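Jurholm 手持蒸汽挂烫机使用两年后的评价

中文不是我的母语,如果有的词用得不太准确,请大家原谅。写这篇评价的时候,我查了几次词典,主要是为了弄清楚“熨”和“烫”的区别,最后发现邻居们两个字都说,所以下面我也两个字都用。

这台 Jurholm 挂烫机是我搬到 Totemdale 以后买的第一件家电。以前住在 Enbridge,房子比较大,有一块固定在墙上的熨衣板,放下来就可以用。搬家以后房间小了,熨衣板没有地方放,普通的熨斗就一直睡在柜子里。大概过了一个冬天,我的衬衫都变得不能见人,我才决定买一台手持的。

购买的地方是 Malik,就是火车站后面那家卖小家电的店,他们也有网店。价格是326元,比我原来想花的钱多。当时网店的页面上有2554条评价,我看了很多,看到眼睛疼。好的评价多数写“收到了,很漂亮”,坏的评价多数写“漏水”。这两种评价对我都没有很大的帮助,写的人好像都只用过一次。所以我那时候就想,等我用得久了,要写一篇长一点的。现在用了两年,我觉得有资格写了。

先说外观和重量。机身是灰色的,水箱在手柄的前面,透明,可以看到水位。空的时候拿在手里很舒服,装满水以后明显向前面低头,手腕需要用力把它拉回来。熨一件衬衫没有问题,熨一条床单我就要换手。我的手比较小,手大的人也许感觉不同。如果您的手腕受过伤,我建议先去店里装满水试一试,Malik 的店员会给您水,我问过他们。

电源线很长,这是我最满意的地方之一。我可以把插头插在门旁边,人走到窗户前面,线还没有拉紧。线的外面包了一层布,不容易打结。缺点是这层布喜欢沾灰尘和头发,每过一段时间我要用湿毛巾擦一次。

开关有一个设计我到今天还没有习惯。按一下是开,再按一下是换到强蒸汽,再按一下又回到弱蒸汽,要关机必须按住不放。我常常想关机,结果换到了强蒸汽,吓自己一跳。说明书里把这个功能叫做“智能单键操作”。我认为两个按键会更聪明。

加热的速度不错。早上起床,先灌水,打开开关,去把咖啡的水烧上,回来的时候它已经可以用了。灯从红色变成绿色。有一点要注意,绿灯亮了以后,第一口蒸汽里面常常带几滴水,如果直接对着衣服,浅色的真丝上会留下印子。我的办法是先对着水池喷一下,然后再开始熨。这个习惯我是用一条领带换来的。
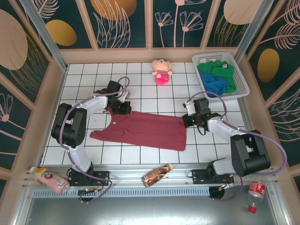 关于漏水,我要多写一点,毕竟那么多人抱怨。我的机器在第一年里没有漏过。第二年夏天开始,水箱和机身接口的地方会出现一点水,特别是我把机器横过来拿的时候。我打电话给 Malik,他们说是里面的橡胶圈老了,可以免费寄一个新的给我。橡胶圈装在一个信封里寄来,没有说明书,也没有写哪一面朝上。我试了两次才装对。装对以后就不漏了。所以漏水是真的会发生的,也是可以修的,只是需要一点耐心。我觉得厂家应该在盒子里多放一个橡胶圈,它的成本应该很低。

还有一种漏水和机器没有关系,是使用的人造成的。水箱上有一条最高水位线,很浅,在灯光不好的房间里几乎看不见。如果水超过这条线,机器向下倾斜的时候,水就从蒸汽口流出来。我用红色的油性笔在那条线上又画了一遍,以后再没有加过头。

下面按照衣服的种类来说。

棉衬衫:可以,但是不要期待太多。衣身和袖子能熨平,看起来整齐,上班完全够了。领子和袖口比较困难,没有一个硬的平面在后面顶着,蒸汽只能让布变软,压不出那种很直的线。我参加婚礼的时候还是要借朋友的熨斗。包装里附带一块小垫板,可以拿在衣服后面,有帮助,但这样两只手都忙,谁来拉平衣服呢?我到现在没有找到好的姿势。

亚麻:不太行。夏天的亚麻裤子,我在弱蒸汽下面熨了很久,皱纹只是变得温柔了一些。用强蒸汽好一点,水箱很快就空了。一条裤子要加一次水。后来我接受了亚麻本来就是皱的,心情好了很多。

羊毛大衣和西装:非常好。这可能是我最推荐它的理由。大衣在柜子里挂了一个夏天,有一点潮的味道,肩膀上还有衣架压出来的包。挂在门上,离开一点距离慢慢地喷,包就下去了,味道也散了很多。以前我每年秋天把大衣送到干洗店,去年没有送。

针织的衣服:这里我犯过错误。我以为针织衫和衬衫一样,挂起来从上往下熨就可以。一件很喜欢的毛衣就这样变长了,袖子长到可以盖住手指。蒸汽让毛线变软,毛衣自己的重量再把它往下拉。后来我把针织的衣服平放,下面铺一条干毛巾,蒸汽头离开布面一点,不压,只喷,喷完用手轻轻拍平,等它完全凉了再拿起来。下摆和袖口的罗纹要特别小心,千万不要一边喷一边拉,拉松了就很难回去。这些内容说明书里只有一句话:“针织品请谨慎使用。”我觉得这句话太短了。

T恤:最简单,正面背面各喷几下就好。有印花的要翻过来,从里面熨。我有一件T恤上的字母已经粘在一起,现在只能在家里穿。

窗帘:很好用,直接挂着就能熨,不用拆下来。只是手要一直举高,机器又重,我一般分成两个晚上做,第一个晚上做左边,第二个晚上做右边。水蒸气会跑到玻璃上,顺便擦了窗户。 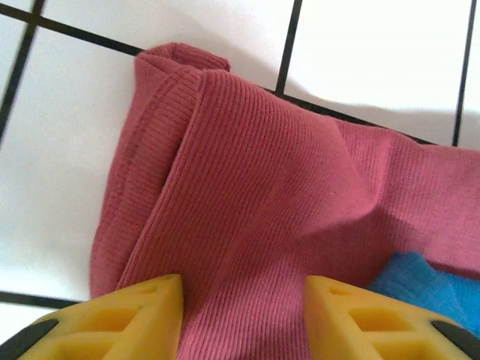

接下来是水的问题。Totemdale 的水很硬,烧水壶用一个月,底上就有一层白色的东西。Enbridge 没有这个情况,所以我开始的时候没有想到。用自来水大概半年以后,蒸汽变得一阵大一阵小,还喷出白色的小颗粒,落在黑色的裤子上特别明显。我按照说明书上的办法,用柠檬酸加温水灌进去,加热,喷完,再用清水重复。颗粒没有了,蒸汽也恢复了。现在我用过滤过的水,春天和秋天各清洗一次。清洗的时候味道有点酸,请打开窗户,也请离蒸汽远一点。

说明书也值得说一说。它有很多种语言,中文的部分排在后面,翻译得有些奇怪,比如“请勿向生物体释放”。我想了一会儿,明白是不要对着人和动物喷。作为一个也在用外语写字的人,我对翻译的人有同情,但安全方面的内容应该写得让人一看就懂。蒸汽非常烫,我的手指被烫过一次,是在换垫板的时候。以后我换任何配件之前都先关机,等灯灭了再动手。

包装里有三个配件:前面说过的小垫板,一个毛刷头,还有一个布套。毛刷头用来刷大衣上的灰和猫毛,效果一般,粘猫毛还是滚筒更快。毛刷头的卡扣也比较脆,我的那个已经裂了一边,还能用,只是会晃。布套是旅行的时候装机器用的,做得很结实,我现在拿它装洗衣夹。

说到旅行,广告上写它适合旅行。我带过一次,坐火车回 Enbridge 看家人。放在行李箱里占的地方和一双靴子差不多,而且手柄不能折叠。到了以后发现家里什么都有。第二次我就没有带。如果您经常出差,需要一台真正小的机器,我认为这台不合适,可以看一看手柄能折的那种。

声音方面,弱蒸汽的时候是轻轻的嘶嘶声,强蒸汽的时候水泵会响,像一只生气的大虫子。晚上家里有人睡觉,我就只用弱的。我家的猫一开始很怕,现在会坐在旁边看,我每次都要先把它请出去,再关上门。

耗电我没有测量过,不敢随便写。从电费单上我看不出区别。

售后服务,除了前面的橡胶圈,我还联系过 Jurholm 一次,想单独买一个毛刷头。他们回邮件很有礼貌,说这个配件不单独出售,建议我购买一整套。一整套里面又有垫板和布套,我不需要。这一点我不太高兴。一台用得好好的机器,坏了一个小零件,应该可以只买那个零件。Malik 的人后来告诉我,他们有时候会从退货的机器上留下一些配件,让我过一段时间再去问。我七月去问过,还没有。

我也想简单地比较一下它和普通的熨斗。熨斗需要熨衣板,需要地方,需要站在那里认真地做,但是熨出来的裤线是挂烫机做不到的。挂烫机快,不用准备,早上出门以前发现衣服有皱,马上就能处理。它降低了我的懒惰的门槛(不知道这样说对不对)。以前有熨斗的时候,我把要熨的衣服堆在椅子上,堆到周末,周末又不想熨。现在我穿哪件熨哪件,椅子可以坐人了。

有几个小的建议,写给准备购买的人。第一次使用之前,先装水空喷一箱,里面有一点塑料的味道,喷完就没有了。每次用完把水倒掉,不要留在水箱里过夜,我留过,第二天水有味道,水箱的角落也滑滑的。水箱口很小,刷子伸不进去,我放一点生米和温水进去摇,再冲干净。收起来的时候要站着放,躺着放对接口不好,这是 Malik 的店员告诉我的,说明书没有写。挂衣服的地方最好结实一些,我开始的时候用浴室的浴帘杆,大衣加上我拉的力气,杆子掉下来了,墙上有两个痕迹,到现在没有补。

如果要打分,满分五分,我给四分。扣掉的一分给那个单键的开关和买不到的毛刷头。漏水我没有扣分,它修好了。

会不会再买一次?如果还是326元,我会买。听说新的型号已经出来了,手柄的颜色改成了绿色,水箱大了一点,开关据说还是一个键。水箱大了以后应该更重,这对我的手腕不是好消息。我打算把现在这一台用到不能用为止,如果以后有别的零件坏了,我再回到这个页面补充。

补充:有读者问能不能往水箱里加香水或者衣物柔顺剂。说明书上写不可以,我也没有试过。我妹妹在她自己的机器里加过薰衣草的精油,是另外一个牌子,后来蒸汽口堵住了,衣服上有油点。想要香味的话,可以喷在柜子里的一块布上。

另外有人问校服的百褶裙怎么熨。我家没有百褶裙,这个问题我回答不了,请有经验的人在下面留言。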